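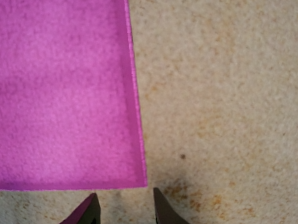

Gripper fingers at the corner of the cloth, open and not yet over the fabric.

Home Guides Arms Cloth Tasks Recording Downloads Contact

Teaching Two Arms to Handle a Cloth by Remote Control

By Aqeel Afridi

If you have already worked through the block stacking guide, you know how to wake up the leader arms, start Bundance and record a first demonstration. Cloth is the next step, and I have to admit it's my favorite one. A block stays where you left it. A cloth slides and bunches up and folds itself in ways you never asked for, and your first few tries will probably be messy (mine were dreadful, and I had been doing this for a good while by then!). Please don't be discouraged. Set aside an unhurried afternoon and make yourself a cup of something.

The task for this guide is a simple one to say out loud: fold the cloth with both arms, pick up the folded bundle, and set it in the green basket. Everything takes place in the simulator, so you can reset the table as many times as you like.

Before you record anything

Open the Okora cloth scene and let it settle until the fabric stops moving. Then pick up both Grellitz leader handles and move them slowly, one at a time, watching the arms on your screen. Left hand should drive the left arm and right hand the right. If they're swapped, fix it now in the handle menu, and save yourself the kind of confusion that had me folding a cloth inside out for most of a morning.

Next, set the hand scaling. I like it low for cloth, so that a big motion of my hand makes a small motion of the gripper. It feels sluggish at first and you'll want to turn it up - try a few folds before you do.

Finding the corner

Keep the wrist view open in the small window and the room view in the large one. Use the room view to get near the fabric, then switch your eyes to the wrist view for the last little bit. You want the corner centered between the two fingers before you move forward.

Open the gripper wide, lower it until the tips are just above the table, and slide in toward the corner. Close gently. Then lift only a small amount and stop. If the corner comes up with the fingers, carry on. If it stays behind, open up, back away and try again a touch lower. A retry like this is perfectly fine to leave in the recording, as long as you do it calmly. The robot learns from your recoveries too, and I think a set with none in it makes for a rather brittle student.
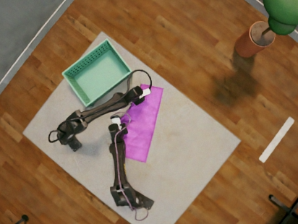 Do I have to move both arms at the same time?

Only for the parts that need it. Let one arm hold still while the other finds its corner, and move them together once both have a grip.

Making the fold

With both grippers closed on the far side of the cloth, lift together, just high enough for the fabric to clear itself. Now bring your hands toward you in a low, lazy arc. The arms will want to drift apart or crowd each other, so watch the stretch of fabric between the grippers. If it pulls tight, bring your hands a little closer. If it sags into a heap, ease them apart.

Lower the edge onto the near side, pause for a slow breath, and open both grippers. Back straight out before you go up. Lifting right away tends to catch the fabric and drag your nice fold along with it, and I still do this when I'm tired. 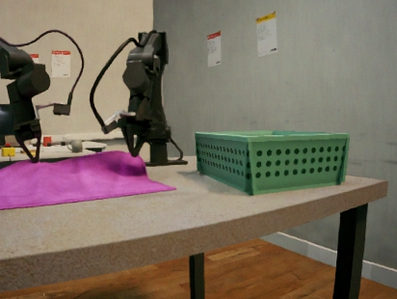 Both grippers down at the raised part of the cloth, with the green basket over to the right.

Over to the basket

Take the folded bundle near its middle and raise it well above the basket rim before you travel. Cross over, lower it inside and let go. Bring both arms back to their rest pose and press the stop pedal. A comfortable run takes me 42 seconds, but please don't race it. Smooth matters far more than quick here.

How many to record

I ask new people for 200 good runs, broken into short sittings. After every 14 I put the handles down and stretch my fingers, then watch one recording back at normal speed. Between runs, use the shuffle button so the cloth starts in a slightly different spot and at a different angle. If every run starts the same way, your trained arm will be lost the moment the cloth is turned.

Delete any run where you bumped the table, lost the bundle on the way over, or stopped to answer the phone. Keep the ones that are a little wrinkled.

When you have your set, save it under the scene name with your initials and move on to the Baloch training page, where you'll load it and start your first policy.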